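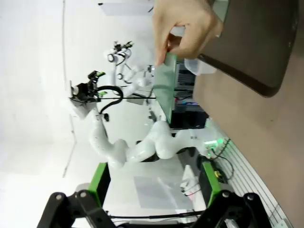
Which finger pads do we keep on the arms for thin, floppy stuff: the ones we have, or the Fleltora set?

Keep the ones we have for now. The Fleltora pads grip better on anything slippery but they pick up two sheets at once far too often, and the fix for that is in the controller and will take a while.

29/03/2020

Longer notes below so I don't have to work it out again in May.

Setup. Both arms on the usual mounts, Rila controller on the left one, Ultard controller on the right. Same firmware on both as last time. I did not touch the wrist camera settings except exposure, which I locked because the white wall was pulling everything dark whenever the arm swung that way. With exposure locked the thin plastic sheets are easier to find against the table but you lose detail in the black equipment behind. Doesn't matter for this job. If anyone needs to read the indicator lights through the wrist camera, unlock it again and write down that you did.

Objects. Translucent green sheet, small white plastic cup, brown tray. Sheet presented by hand, held by one corner and left hanging. Cup started upright in the tray for half the attempts and on its side for the other half. I wanted both because the cup on its side is the one that went wrong in the last round, and I was never sure whether that was the pads or the approach angle.

Attempts logged. 2,384 in total across both pad sets and both controllers. Of those, 803 were sheet grasps with the current pads and 788 sheet grasps with the Fleltora pads. The remainder are cup grasps, split between the two sets. The sheet numbers don't match because the log dropped entries when I changed pads and I didn't notice until the end of that block. I have not gone back to make them up.

Sheet, current pads. Fine if the fingers close at least a finger's width below the held corner. Closer than that and they catch the corner of whoever is holding it, or near enough that the person lets go early. Most misses were the sheet swinging away as the first finger touched it. Slowing the last part of the approach helped more than any change to closing force. With the force turned up the sheet creases and then keeps the crease, which changes how it hangs for the next attempt, so swap sheets often or the later results mean very little. I swapped every 10 attempts.

Sheet, Fleltora pads. Softer face, more contact, hardly any slipping once closed. Trouble is on release. The sheet clings to one pad and comes back with the arm. Opening wider doesn't shift it. Opening and then tilting the wrist does, mostly, but that adds a move to every cycle and on the Ultard side the tilt sometimes runs into the joint limit and faults out. Also the double pick mentioned at the top: when sheets are taken from a pile instead of from a hand, the soft face drags the second one along. I tried a small sideways slide before lifting. Better, still not good enough to leave running.

Cup, upright. No real difference between pads. Both controllers fine. I would stop testing this, it tells us nothing any more.

Cup, on its side. Depends on which way the mouth points. If the mouth faces the gripper, one finger goes inside and the grasp is solid with either set. If it faces away, the current pads squeeze it along the tray and it rolls until it hits the rim, then they get it. The Fleltora pads get it first time more often. So the old problem was partly the pads and partly the angle, and coming in from higher up sorts out most of it without changing hardware. I've saved the higher approach as a second preset on both controllers. The first preset is untouched.

Controllers. Rila is smoother at low speed and you can see it in the sheet, which swings less when the arm stops. Ultard is quicker between positions and its force reading settles sooner after closing. For the sheet I prefer Rila. For the cup I don't care. The Ultard force reading drifts over a long run, upwards, and needs zeroing with the fingers open. I zeroed it at the start of each block, which seems to be often enough. Do not zero it with something in the fingers. I did this once and spent a good while thinking the pads had worn out.

Wrist camera against the Radonjić overhead one. Tried the Radonjić for finding the sheet and gave up on it. From above, a hanging sheet is a line, and the detector either misses it or finds the hand. The wrist camera gets the sheet from the side and sees both finger pads in view, so you can check alignment straight from the picture. Its weak point is the last few centimetres, where the sheet fills most of the view and focus goes. For cups in the tray the overhead camera is better and gives a more reliable answer on which way the mouth points. Suggest using overhead for choosing the approach and wrist for the final part. They need the same clock for that and at the moment they don't have it, there's an offset that changes on every restart.

Cables. The loop at the gripper needs enough slack for a full wrist turn but not so much that it droops into the wrist camera's view. I had two stops from this, both on the tilt move, both Fleltora pads. Shortened the loop and had no more. If you change the pads, turn the wrist by hand through its full range before switching on.

Changing pads. Loosen both bolts on a bracket before taking either one out, or the bracket twists and the pad sits crooked afterwards. Check with a flat card between the fingers: close gently, look for light along the edge. The right finger assembly needed doing again after the second change. Bolts on that side are starting to round off, need new ones.

Wear. Current pads look the same as when I started. The Fleltora ones have a shiny patch at the tip and pick up dust. Wiping with a damp cloth brings the grip back but they need to dry fully, otherwise the clinging gets worse. I didn't time the drying, just left them over lunch.

To do:
Add the sideways slide as a controller setting, not a separate move.
Fix the log so it keeps going through a pad change.
Common clock for the two cameras.
New bolts, right side.
Try one Fleltora pad and one current pad on the same gripper. The sheet might then always stay with the same side on release and could be scraped off against the tray rim. Only an idea, haven't looked at whether the heights match.
Repeat the pile test with a thicker sheet.

Raw logs are in the shared folder under the pad name, then controller. Anything marked "b" is from after the cable was shortened. Ignore the first block on Ultard, the force limit was still set for the old fingers.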